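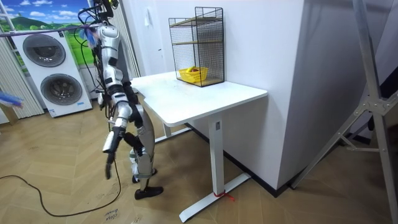

Trollell room, April. Desk, mesh shelf with yellow basket, stacked washer-dryer on the left.

9.10 am. Started on the desk. Elango reckons the wobble is the floor and I reckon it's the column, so both get checked. Sketatton manual says retorque the column bolts after the first month and I doubt anyone did. Pulled the cover plate off underneath. Two of the bolts took most of a quarter turn, the others were fine. Put a pencil mark across each head so we can see if they creep.

Lowest setting measured 652 mm to the top surface. Manual says lower than that. Either the feet are wound out or the end stop has been reset. Didn't chase it, nobody wants it that low for folding anyway. Nandini wants it higher than where we've had it, says her back is gone after one basket of towels. Ask her to come in and set it, then write the number on the underside in paint pen.

Red ribbon still tied on the foot bar at the column, ends on the floor. Leave it on. Mop around it.

Level: put the long level across the top both ways. Front to back is good. Side to side drops a hair toward the wall. Packed it with a bit of cork tile under the foot at the wall end, better. The cork is temporay, needs a proper rubber pad. Leaned on the front edge after with both hands and it still gives a bit, but it's the flex you'd get from any single column desk. So Elango half right, me half right. He'll say more than half.

Mesh shelf. Black wire unit on the back right corner, hard up against the wall. It's the Prolstead one with the two thin wood shelves, middle and near the top, and the bottom is just the desk. Revathi asked could it go on the left end instead. No, because then you're reaching past it to get at the machine, and the wall isn't there to stop it tipping. Stays where it is for now.

Clear height I get 215 mm in the bottom bay. The yellow basket goes in but the tall detergent bottle won't. Tried it on its side, it wept at the cap, wiped up. Bottle to live on the floor or we decant. Indira has spare jars at her place, the screw lid kind, said she'd bring them. LABEL THEM this time please.

Shelf load: the wood is thin. Put the iron on the middle one and it bowed enough to see. Iron off again. Light stuff only, cloths, pegs, the sewing tin. If we want weight up there we need thicker boards cut, or a batten under the front edge. Batten is quicker. I have an offcut of pine the right width in the rack, will cut tomorow. Check the wire doesn't foul it at the corners, the uprights sit in further than you'd think.

Mesh edges: bottom wire has already left a faint grey rub on the white top. Comes up with a damp cloth and bicarb, just. Four felt dots would sort it. Have felt dots. Somewhere.

Basket: woven pattern yellow plastic, good size, wipes clean. Somebody's using it for food, red and yellow thing in there, fruit by the look of it. It was supposed to be the odd socks basket!! Don't mind which but pick one. If it's fruit then lint has to stay away from it and the folding happens at the other end. Suggest fruit goes back to the kitchen and socks come home.

11.30. Washer-dryer. White stack, the round doors one above the other. First thing I notice every time is that they don't line up, bottom one sits a bit right of the top one. Balakrishnan thought it had been put together wrong. It hasn't, he rang Thampi and they said that is how the cabinet's made. Fine. Crossing off the list.

Ran a short cycle empty, stood at the desk through the spin. Glass of water on the desktop as a vibration test (very scientific). Ripples through the last bit of the spin, stopped when the drum stopped. Moved the glass to inside the mesh unit, more ripple there, and the wire buzzes against itself. So buzz = shelf, not desk. Twist of tape where the top panel meets the side and it went quiet. Cable tie would be neater. Do with black ones, not the fluoro.

Machine feet: back left was off the floor, could slide a card under. Wound it down, locked the nut. Repeat spin, less ripple. Should have done that first obviously.

Lint filter was thick with it. I know we said after every load. Whoever did the blankets, please. Bin is right there.

Both door glasses wiped, smeary again within the hour. Silver rims come up nicely with the microfibre, don't use the scourer, it'll scratch.

Lunch.

1.45. Layout talk w/ Nandini and Revathi, standing around mostly. What we landed on:
- clothes out of the machine go straight to the near end of the desk
- fold in the middle
- folded piles toward the wall, in front of the mesh unit, nothing stacked on the roof of it
- floor round the foot bar stays clear, it runs out on an angle and I've kicked it twice
Revathi wants a rail over the desk for shirts. Would be handy. Wall would take it but I want to know what's behind the plaster before anyone drills. Balakrishnan has the stud finder, has had it since summer.

Quote for the thicker boards came back at $77 cut and sanded. Seems a lot for two little shelves. Try batten first.

Indira asks about a mat under the desk. I'd say no, wheels up the level again, and it'd need to be cut to suit the foot bar. Could do a narrow one in front of where you stand. She'll look.

Still to do:
- rubber pad in place of cork
- batten, middle shelf
- felt dots under mesh unit
- cable ties for the buzz
- jars (Indira)
- stud finder back from B.
- desk height w/ Nandini, write it on underside
- sock basket decision, anyone

3.20. Rechecked the pencil marks on the column bolts after running the desk up and down a few times. No movement. Will look again end of the month. Desk left at the middle setting, machine off at the wall, tap off.

Elango just came past and rocked the desk, said "told you, floor". Noted.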